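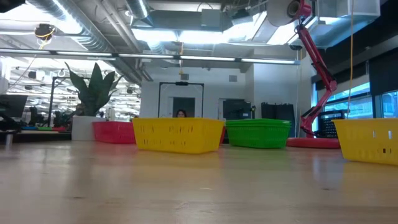 Plastic baskets in red, yellow and green on a wooden table.

Fulard course catalog data, README

Hi, and thanks for opening this file before the spreadsheet! I'm Rowena Layug and I look after the course and placement records for Grinodgate, a small teacher training college with a second campus in Privham. I got tired of emailing the same columns to people one at a time, so now it all lives in one place and we call it Fulard (Danilo Calimlim picked the name, ask him).

What's in it

There are 3 files. courses.csv has 273 rows, one for each course we've offered, including the ones we dropped. placements.csv has 700 rows, one for each student teaching placement, with the subject, grade level and campus. schools.csv lists the 148 partner schools, with town and type. They join on course_id and school_id, and both are stored as text. Please don't let your spreadsheet turn them into numbers — the leading zeros vanish and then nothing matches.

Things that will trip you up

The Sugden building used to have its own course codes. Anything starting with SG is one of those, and I've left the old codes alone and put the new one in code_now. If code_now is blank, the course was never carried over.

Credits are in half steps for the evening courses. Florante Salazar typed most of those in from the printed catalogs, and where the print was too faint to read he put a question mark. I kept the question marks.

Term is the term a course started. A placement that began in February and ran over the break is still counted once, under spring.

What isn't in it

No student names, no grades, no mentor comments. Benjie Panganiban in the placement office holds those and he won't send them out, so please don't ask me to ask him!

Using it

Teaching, reports, class projects, all fine. Mention Fulard and the college if you publish something. Found a mistake? Send me the row id and what you think it should say. I do fixes on Wednesday afternoons, and they go into changes.txt with your initials unless you'd like to be left out.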